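Sonthorpe plant puts the humans on gripper duty

The packing room at Dradeck's Sonthorpe plant has a new trainee, and it has already been given the best table.

Since October the homewares maker has been teaching a robot arm, supplied by Dumetach, to pick up its ribbed white Lévesque line and set it down again in one piece. The Lévesque comes in 52 shapes, most of them tall, and all of them keen to tip over when grabbed by the wrong ridge. Packers have handled them for years with two hands and a bit of swearing.

For now the teaching is done by the packers themselves. Each takes a turn with a hand-held gripper, closing its two black fingers on a piece, lifting it and putting it back, over and over. The target is 555 good lifts per shape. Dropped ones go in a separate column, which management has asked people to stop decorating.

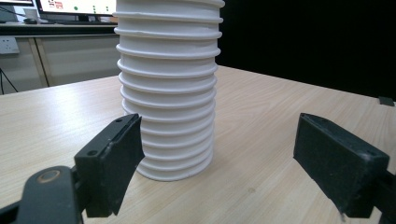 Dradeck says none of the 47 people in the packing room will lose work this year. What changes is the work itself. The night shift ends once the arm takes over straight lifts, and packers will move to checking glaze, fixing jams and labelling. The company has also promised 80 hours of paid training each, a figure the union wants in writing and in the same colour ink as everything else.

Opinion on the floor is mixed. Several packers like the sit-down work and the earlier finish. Others point out that the night loading went with the night shift, and that the arm hasn't offered to make up the difference.

Talks on pay resume at 2 p.m. in the lunchroom. The arm is not expected to attend.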